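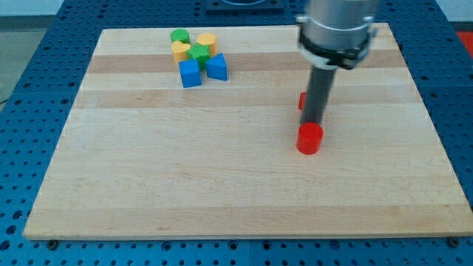

Shirin Ghaffari
@sghaffari
Mon 14 August

Thread on the summer pushing project at Drascombe, mostly for the people joining the lab course in the fall. Setup first, then data, then what failed.

The task is tabletop rearrangement by pushing. There is no gripper. The tool is a rod on the end of the arm, and everything that moves on the board moves by contact with the rod or with another block.

Blocks are solid shapes in red, green, blue and yellow. Commands are short sentences: "push the red cylinder to the green star," "separate the blue cube from the yellow heart." The model gets a camera image and the sentence and returns a planar velocity for the rod tip.

Planar means x and y only. Height is fixed at the start of an episode and we do not touch it. The first team allowed z as an output and spent most of May writing code to stop the policy from using it.

The board is light wood, flat on the blue perforated table. We tried the bare table first. The block edges caught on the holes, and the same push gave a different result depending on which row you were in.

Wood has its own problem. Grain direction matters a little. Pushes along the grain run slightly farther than pushes across it at the same tip speed. The effect is small for the cylinder and larger for the cube. We did not model it. We put both directions in the training set.

Data: 1,111 teleoperated episodes, collected by students working in pairs. One drives with the joystick, the other reads out the command and writes down what happened. Swap every 12 episodes. Past that point the driver gets sloppy on approach angles and it shows up in the logs.

Write the command before the episode starts. Two pairs wrote theirs afterward, to match whatever the driver had ended up doing. Those labels looked perfect and were useless for measuring anything. We threw them out.

Now contact geometry, which took up most of the report.

A round rod against a round block touches along one vertical line. If that line is off the axis between the block center and the goal, the block slides out to the side. The red cylinder is the worst case. It looks like the easy one because it has no corners to worry about.

The fix is boring: small lateral corrections, all the way through the push. Drivers who did this produced good demonstrations. Drivers who lined up once and then pushed hard produced a cylinder in the wrong place.

The cube is the opposite. Push the middle of a flat face and it tracks well. Push near a corner and it rotates first and translates later. The policy picked this up and uses it on purpose to turn the cube, which none of us had asked for in a command.

The star and the heart have concave spots where the rod can sit. Once it is in a notch the block is almost captured and you can steer it. Good for control, bad for release. Back out at an angle and you drag the block with you.

Clusters are a separate problem. When blocks are packed together, as with the green, yellow and blue ones at upper left in the photo, the rod cannot reach the star in the middle without moving something else first. A command that names the star is then a multi-step command, whether or not the sentence says so.

Compare the two red blocks, out on bare wood away from the others. The rod can come at the cylinder from the far side and bring it toward the near edge, and the cluster never enters into it. If you are debugging calibration, use a layout like that one. Do not debug calibration inside a cluster.

Calibration. We map camera pixels to board coordinates with a homography, using points marked on the board. An error of 5 mm is enough to turn a face push on the cube into a corner push. Redo it whenever the board has been bumped, and assume it has been bumped.

Evaluation: 80 trials on held-out layouts, commands drawn by script, start positions set from a printed sheet. The person resetting the board did not know which checkpoint was running. Success was judged on final block position only, with a time limit.

I am not putting the success rate in this thread. The number changes a lot depending on how many of the layouts are clustered, and a single figure without that breakdown will get quoted without it. The table is in the report, split by layout type.

Failure modes, most common first.

Occlusion by the tool. The camera looks in from one side, so the rod hides whatever is behind it. When the hidden block is the target, the policy stalls or wanders. Same color makes it worse — a red block half behind the rod, with another red block next to the tip, is easy to confuse.

Oscillation. Tip goes left of the block, right of the block, left again, never commits. This happens when demonstrations disagree about which side to approach from. More data did not cure it. Predicting a short chunk of actions did most of the work.

Edge trapping. A block ends up at the edge of the board and the rod cannot get behind it. We count these as failures and end the episode.

Software: the joystick node and logger are from Werholm, the in-house package. The reset sheets are generated by Jostow. Both are on the course server. Jostow will happily place two blocks in overlapping positions if you set the spacing to zero, so do not set the spacing to zero.

Housekeeping for fall groups. Sign up for table time by pair. Bring the tip up before you reach onto the board. Keep your commands file in plain text with one command per line.

Open projects: a second camera view for the occlusion cases, a penalty for edge pushes, and a planner that breaks up clusters before the main push. Hunt has already claimed the planner. The other two are free. Send me a paragraph and the name of your partner.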